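走进仿真间:Zadon开放日上的双臂移动操作演示

Zadon的开放日安排在11月,上午讲解,下午演示。演示间不大,靠墙一排工位,中间一块投屏,现场能看的主要是屏幕里的机器人:一台双臂移动平台在室内场景中行走、转向、接近目标、张合夹爪。接待参观者的是负责仿真测试的曾建国,场景资产由方宝山维护。我们在演示间隙和两人谈了大半个下午,以下内容按谈话记录整理,个别术语作了统一。

曾建国从测试流程讲起。控制策略每次更新之后,先进仿真,通过以后再排真机时间。“真机时间是按小时排的,仿真是按批排的,两边的节奏不一样。策略组一天可以提交好几个版本,真机排不过来。”目前一个标准批次包含133个回合,覆盖导航、接近、抓取和放置几类动作,起始位姿和物体位置在给定范围内随机。批次跑完,系统输出每个回合的结果、关节轨迹、接触事件和全部相机画面。

参观者在投屏上看到的是多路画面的切换。机身上有一路俯视前方的相机,两只夹爪各有一路腕部相机。曾建国把切换键交给观众,自己在旁边讲数据格式。他认为多数人第一次看腕部画面会不适应:视角离手指太近,机器人一转身,墙面就占去很大一块,能用来判断方位的东西很少。

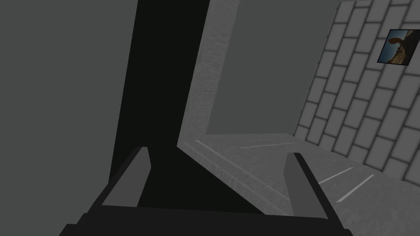 策略网络对这类视角的依赖程度,是他这半年主要在查的问题。测试组做过一组对照,分别遮掉机身相机和腕部相机,再看成功率的变化。遮掉机身相机,导航段的表现明显变差,抓取段受影响较小;遮掉腕部相机则相反。“这个结果和直觉一致,没有什么意外。意外在过渡段,就是机器人已经停下来、手臂刚开始伸出去那一小段。两路相机都遮不得,遮哪一路都会犹豫。”

所谓犹豫,在日志里表现为末端速度反复过零。测试组为此单独加了一个指标,统计末端在进入接近区之前的停顿次数。曾建国说,这个指标不进总分,只在评审时附在后面。原因是它和任务成败的相关性还不稳定,有的版本停顿很多,抓取却做得很准。

我们问到随机化的范围怎么定。他的回答是按真机标定误差的上限取,再留一点余量。光照、材质、相机外参各有一套参数,参数文件随批次一起归档。早期曾经把范围开得很大,希望策略更稳健,结果训练时间拉长,收敛之后动作偏慢,测试组和策略组商量之后把外参的扰动收窄了。“范围开大很容易,改一个数就行。麻烦的是开大以后你不知道失败该算谁的,是策略不行,还是你给了它一个真机上根本不会出现的相机姿态。”

碰撞与接触

方宝山接过话头,讲的是几何。渲染用的网格和物理引擎用的碰撞体是两套东西,前者追求外观,后者追求计算稳定。物体之间距离大的时候,两套几何有点出入没有关系。一旦进入插入、贴靠、从窄口里取物这类动作,出入就会直接变成错误的接触力。

他举了凸分解的例子。一个带开口的零件,如果整体用一个凸包代替,开口就被填平了,夹爪在画面上明明对准了,物理上却顶在一个看不见的盖子上。“策略组来报过这种问题,说手指到了跟前就下不去。回放看画面,什么都没有。把碰撞体显示打开,才看到那里是实的。”此后凡是带开口的资产,都要求拆成若干凸块,开口四周的壁单独建。

拆得越细,计算越慢。Zadon内部规定单个资产的凸块上限为80,超过的要重新简化。方宝山对这个上限有保留,认为应当按资产在任务里的角色区分:要和夹爪发生接触的可以多给,只作背景的给几块就够。规定目前没有改,他的做法是在资产表里多加一列标注,等数据攒够了再提。

窄间隙是另一个难点。圆柱状物体立在方形槽口里,左右只留很窄的缝,求解器在两侧壁面之间反复修正穿透,物体会出现肉眼勉强能看出来的抖动。减小步长有效果,代价是整个批次都要慢下来。他们现在采用局部加密,只在夹爪与目标的距离小于阈值时增加子步,默认值为8。方宝山在现场把子步数调低,又调回来,让参观者对比接触力曲线。曲线的差别很清楚,毛刺基本消失,峰值也低了一截。

夹爪本身的碰撞体最简单,也最常被改。手指内侧的接触面用薄盒近似,边缘的倒角一律省去。有参观者问省去倒角会不会影响插入类动作,方宝山承认会:真机上手指边缘蹭到壁面会顺着滑进去,仿真里容易卡住。因此仿真中插入动作的失败率偏高,评审时要把这一部分剔出来单独看。

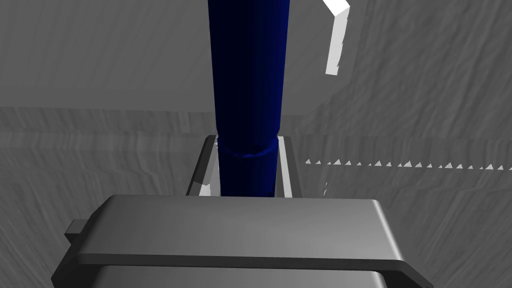
回合中断与复核

下午晚些时候,演示转到失败案例。曾建国把失败分成四类:超时、碰撞超限、目标丢失、状态异常。前三类自动归档,状态异常需要人工复核。所谓状态异常,指机身倾角或关节速度超出合理范围,可能是控制的问题,也可能是仿真数值发散。

倾角阈值设得较紧,机身偏离竖直4度就记一条警告,持续超过设定时间才终止回合。曾建国解释说,底盘在真机上很少出现这样的倾角,仿真里出现,多半意味着轮子和地面之间的接触出了问题。常见来源有地面拼接处的高度差、门槛的碰撞体没有对齐,以及两种地面材料的摩擦系数在交界处突变。室内场景由多个房间模块拼成,走廊、厨房、过道之间的交界最容易出这类毛病。

复核的流程很朴素。值班的人打开回放,先看机身相机,再看接触事件的时间轴,最后看两只腕部相机有没有一路在事件之前就已经贴住了墙或者柜面。如果有,多半是手臂先碰到东西,反作用力传到底盘;如果没有,就去查轮地接触。每条复核记录要写明判断依据,并附上时间戳。曾建国说记录的质量参差不齐,有人写得很详细,有人只写“同上”。

工具方面,回放界面由Netico协助开发,能够把多路画面和力曲线按同一时间轴对齐。早先的版本各路画面之间有延迟,快进时尤其明显,判断先后次序很容易出错。新版把时间戳统一到物理步,画面按最近的一步取帧。遗留的问题是文件太大,一个批次归档之后,读取起来还是要等。

“我倾向于少存画面,多存状态,需要看的时候重新渲染。”曾建国说,“反对意见也有,重新渲染要求版本完全一致,驱动换一次,像素就可能对不上。策略是看像素的,像素对不上,你复现的就不是同一个失败。”这件事内部讨论过几轮,目前的折中办法是失败回合存全部画面,成功回合只抽样保存。

谈到与真机的对应关系,他给的说法比较谨慎。仿真成功率和真机成功率之间,各版本的排序大体一致,绝对数值不能直接比较。导航类任务对应得最好,放置类其次,插入类最差。他不愿意在开放日上报具体的相关系数,理由是真机那一侧的样本还太少,误差条画出来会很长。 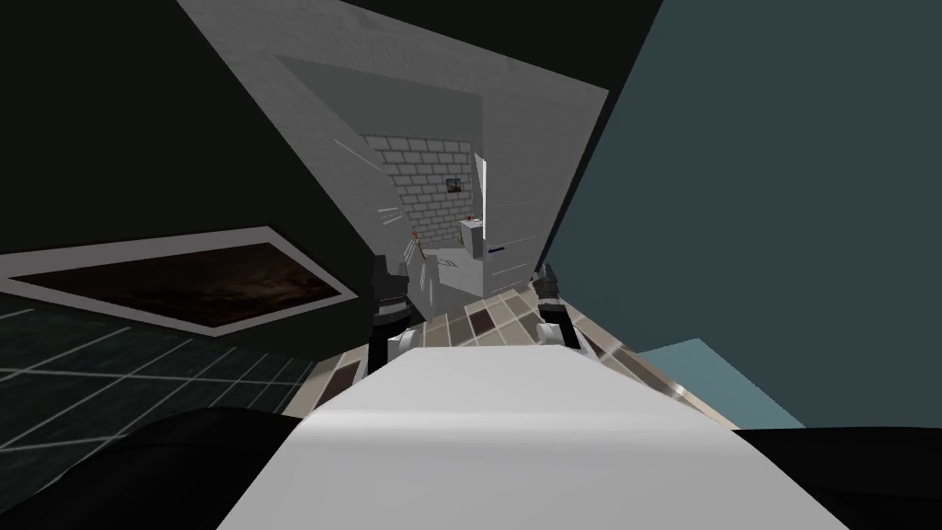
彭秋月对倾角警告的处理有不同看法。她认为把倾斜回合统一归入状态异常,会让策略组看不到一部分有用的样本:“底盘歪了以后手臂还在动,动得对不对,这本身就是信息。现在一归类就没人训练它了。”她主张保留这些回合,另打一个标签,由策略组自己决定用不用。

曾建国没有反对,但提出数值发散的样本必须先剔干净,否则等于拿错误的物理去教策略。两人的分歧落在由谁来剔。按彭秋月的算法,用能量守恒检查就能筛掉大部分;曾建国则认为能量检查在接触密集时误报太多,最后还是要人看。方宝山补充说,如果交界处的碰撞体先修好,需要争论的样本会少一截,他手上的待修清单里,门槛和地面拼缝排在最前面。

关于后续安排

开放日的最后一段留给提问。来自Fimura的江明轩问,场景资产能否导出到别的引擎使用。方宝山回答,几何和贴图可以,碰撞体和摩擦参数不建议直接搬,不同求解器对同一组参数的反应差别很大,搬过去需要重新标定。江明轩追问标定要多久,方宝山说取决于任务里有没有插入动作,没有的话很快,有的话就很难讲。

另有参观者问到双臂协同。曾建国说,目前批次里的双臂任务占比不高,大多是一只手扶、一只手取,真正需要两只夹爪同时受力的任务还在搭。难处在于评价标准:两只手一起搬一个物体,最后放到了位置,但中途内力很大,这算不算成功,各方说法不一。测试组的初步想法是给内力设一个上限,超限即判失败,上限由真机夹爪的额定值换算。

康希萌在登记处收集了参观者的书面意见,提得最多的是希望回放界面能够开放试用。曾建国表示界面里有几处路径写死在内网,拆出来要花些工夫,时间上不作承诺。至于和Howlader的联合测试,他只确认真机侧的夹具已经到位,测试大纲还在改,改动集中在接近段的停顿指标要不要写进验收条款。

散场时演示机上还挂着一个没有跑完的批次。方宝山把子步数恢复成默认值,在资产表的备注栏里记下了下午有人指出的一处贴图方向错误。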